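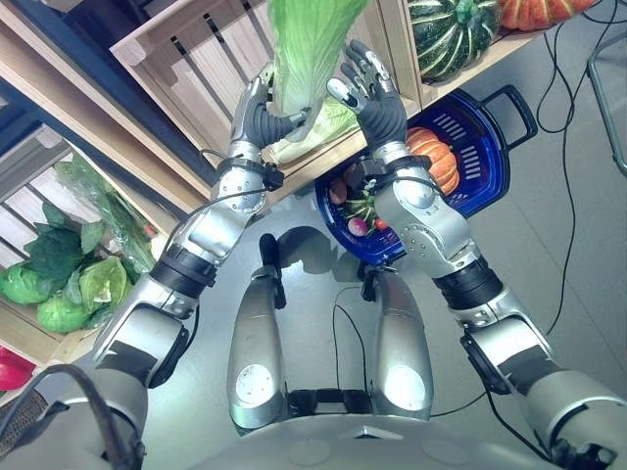 **Napa cabbage going limp in the crisper**

**lottecuypers** · Nov 24, 2022

I buy a whole napa cabbage most weeks and we only get through half before it goes sad. Outer leaves limp, small black specks on the white ribs. Crisper is set to high humidity. Do you wrap yours? Are the specks mould?

---

**siliņa62**

Specks on the ribs are usually fine if they're flat and don't wipe off. I eat them. Slimy or smelly goes in the compost.

For storage, wrap it whole and unwashed in newspaper and stand it up in the fridge, root end down. Pull leaves from the outside as you need them and don't cut it through the middle.

---

**Zirnel**

Disagree on the newspaper. It draws the moisture out and you end up peeling off two papery leaves every time. I use a plastic bag, left open at the top, with a dry tea towel in the bottom. Cut or whole makes no difference in my fridge.

---

**siliņa62**

> Cut or whole makes no difference in my fridge.

It does in mine. The cut face browns by the weekend. The papery leaves go in stock, so no loss.

---

**cakirari**

What colour is it when you buy it? Ours at the market are sometimes nearly white all over, which means they've been stripped back a few times already. Look for green tips and a firm base.

Otherwise make kimchi with the second half. 2% salt by weight if you're doing a quick one.

---

**Zirnel**

2% is low for napa unless you're keeping it in the fridge from day one.

---

**cakirari**

I do keep it in the fridge from day one.

---

**lottecuypers**

Thanks all. Specks are flat, so I'll stop binning those leaves. I've got half of one left and will try the bag, then newspaper on the next whole one. Kimchi is out, my partner can't stand the smell.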